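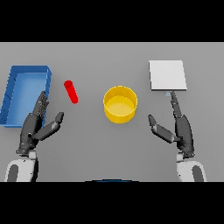
The public library in Pokmont lends 3,867 items that are not books. Sewing machines, folding chairs, a telescope and a set of cake pans share the lower floor with the newspaper archive, and most of them leave the building several times a year. The collection began with 100 items, all of them given by residents, and was meant to run for a single winter.

Lending of this kind places demands on an institution that book lending does not. A novel returns in much the same condition in which it left. A pressure washer may return without its hose. Pokmont keeps a card for every item, listing each part, and a borrower signs for the parts as well as the whole. The practice was adopted from the Sharifi Tool Library, which has lent to households in the neighboring county for much longer and charges no late fees.

Catalog software has proved the harder matter. Tadix, the system used by both libraries, was designed for books and allows 600 characters for the description of an item. A tent with its poles, pegs and repair kit can exceed that limit. Staff have asked for a longer field, and until it is provided they keep the full list on paper.

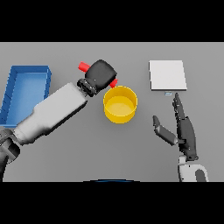 Several borrowers at the Bakeo branch replied that the paper card was the part of the service they trusted most, and one asked that it be kept "even after the computer learns to count tent pegs."

The library has agreed to retain the cards through October. It will then decide whether the smaller branches should hold collections of their own — a step that would require shelving, insurance and longer evening hours at Bakeo, where the doors now close at 5 p.m.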